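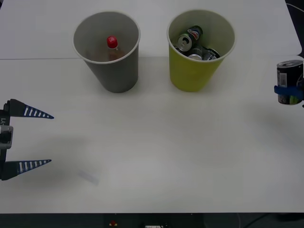
Ludger Hellwig
Bench engineer, manipulation group, Fendthorpe

February, started 8:40, coffee already cold

Can and bottle sorting by teleop, continued. Cans go in the yellow cup, bottles go in the gray cup. A toddler would have it in one try and then refuse to do it again, and the policy has so far managed the second part.

Today's job was more demonstrations on the two-arm setup, both arms driven from the leader handles, me in the morning and Ecaterina after lunch. Yesterday's set trained overnight and the result was polite, slow and wrong. It reached for cans nicely, lifted them nicely, and then hung over the table like a man who has walked into the kitchen and forgotten why. Bjartur says the checkpoint is fine and the data is bad. I say the data is fine and the checkpoint is bad. We looked at the data. The data is bad.

What was bad about it: me, mostly. When I drive I pause before the release while I check the angle through the camera view. I had no idea how long I pause until Bjartur played the episodes back to back, at speed, with commentary. The arm learned the pause beautifully. It has no idea what the pause is for, so it just stays there.

Rules for today, agreed by both drivers and written on tape on the desk edge:

Keep the arm moving once the can is off the table. If you need to think, think before you close the fingers.

Grip low. We had been grabbing cans wherever the fingers happened to land, and the high grabs put the fingertips inside the cup on release, where they snag the rim and drag the cup along. Low grab means the top of the can goes in last and the hand has further to come down, so you have to tip the can as you go over. More work for the driver.

Left arm stays open and parked while the right arm carries. No sympathetic waving. (Ecaterina's word for what I do with my idle hand. The logs back her up.)

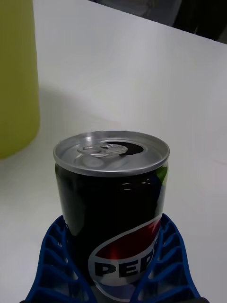

Low grip on a slim can, right where the tape says to grip it.

The soft fingers forgive a lot with cans. You can come in crooked and they fold around the thing and straighten it for you. Great for getting work done, less great for teaching, as the driver gets lazy and the approach angles end up all over the place. I tried being strict with myself and coming in square every time. Ecaterina argued for leaving some slop in, so the policy sees a few ugly approaches and learns that they still end in a can. We settled on square for the first block and natural for the second, and we'll train on them separately and together. I expect to be wrong and have noted it here so I can't claim otherwise later.

9:50. Dark cans are hard on the wrist camera when the exposure chases the white table. Black can on a white top, the auto exposure sees a field of snow and turns everything else into a hole. Locked the exposure on both wrist cameras and wrote the values on the inside of the cabinet door. If you are reading this and the values are different, it was Bjartur.

10:30. Cup order. For the whole first block the gray cup was on the left and the yellow on the right. It is a terrible thing to have done if you'd like the policy to look at color. It can get a perfect score by learning "can goes right" and never look at a cup in its life. I noticed this after a long and very satisfying run of clean episodes. Second block swaps them every few episodes. I am keeping the first block anyway, out of stubbornness and disk space.

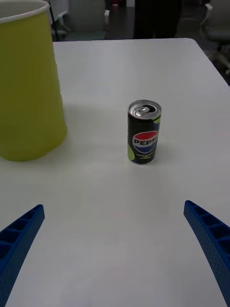

So the order of work in the second block went: reset, shuffle the cups, place the can, say "go" out loud, record, say "stop" out loud. Saying it out loud feels silly and has cut down on the episodes where I record myself scratching my nose with both handles let go. There were more of those than I'd like on a shared drive.

The reset is the slow part. Driving takes seconds, then somebody has to walk around the table, fish everything out of the cups and stand it up somewhere new. Humans are very bad at random. When I place a can "anywhere" it goes to the same two or three spots within easy reach of my right arm. Fatima came by at 11:15, watched me do this for a while and asked whether the robot would also be buying its cans from me in future. She then wrote a small script that picks a spot and reads it aloud. The voice is unbearable and the spread is much better. Script is in the Stokum folder, along with everything else that has no proper home.

The bottle. The small one with the red cap is a nuisance in a completely different way from the cans. It is light at the top, narrow, and the fingers close on it with a good deal of enthusiasm and then keep closing. If you pick it near the cap it swings. Pick it at the middle and it comes up straight but you can't see the cap over the hand, so release is half guesswork. It ends up leaning in the gray cup whatever I do. I've decided leaning counts as a success. In is in. Changed the scoring sheet to match, and told Auður before she could find it herself.

Handles. The right leader handle has a soft spot in the trigger around half travel where nothing happens, then quite a lot happens. You learn to squeeze through it. The trouble is that the squeeze shows up in the recorded gripper command as a step, and the policy copies it as a small hopeful pinch in mid-air before the real one. Asked Auður for the spare. The spare is at Nultix, with whoever borrowed it, and I'm told it is "on the list." Smoothed the trigger signal on playback for now and tagged the episodes so we can drop them.

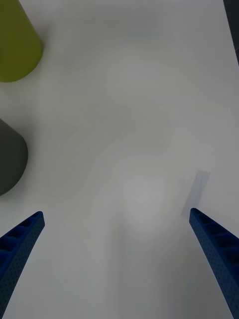 Why not just teach it by grabbing the arm and moving it through the motion?

We did that first, back when there was one arm. It works well for a path and badly for a camera, as your own forearms are in every view and the policy gets attached to them. Take the forearms away and it looks lost. With two arms you'd also need to hold both at once and squeeze both grippers, and I have the usual number of hands. Driving from the handles keeps our forearms out of the wrist views and records the gripper command directly. The cost is feel. You can't tell how hard you're squeezing except by looking.

14:20. Ecaterina's block. She is quicker than me by a wide margin and her playback is boring to watch, which I gather is the goal. Her one fault is that she lets go early and drops the can the last bit into the cup. It lands fine for her. I suspect the policy will learn the drop and skip the part where the can is over the cup. She suspects I'm jealous. Both go in the notes.

We did have one good argument, over whether to keep failed grabs. If the can gets knocked and the driver recovers and finishes, I want it in. Recovery is the one thing yesterday's policy had never seen, and it showed: first missed grab and it carried on to the cup with an empty hand, opened the fingers with great care and went home. If the can goes on its side and the driver gives up, it goes out. Bjartur wants a third pile for "recovered, but embarrassing." Fine, he can label it.

16:45. Total kept after the cull is 166 episodes, both drivers, both blocks. Longest one is 958 frames and it's mine. It contains a bottle, a missed grab, a second missed grab and what the audio track makes clear was a difference of opinion with the trigger. Left it in under recovered.

Training launched on Wong (the machine under the window, the one with the loud fan). Three runs queued: square only, natural only, everything. Don't restart Wong to install updates. It asks very nicely and you should still say no.

For tomorrow: cups swapped from the first episode. Chase the spare handle. Try the bottle with the left arm so the right arm stops being the only one that does any work. Ask Fatima if the script can have a different voice. Evaluate with cans in spots neither of us used, and keep me away from the reset while it's running.

Tape on the desk edge has come off and is now on my sleeve. Rewrote it in marker on the desk.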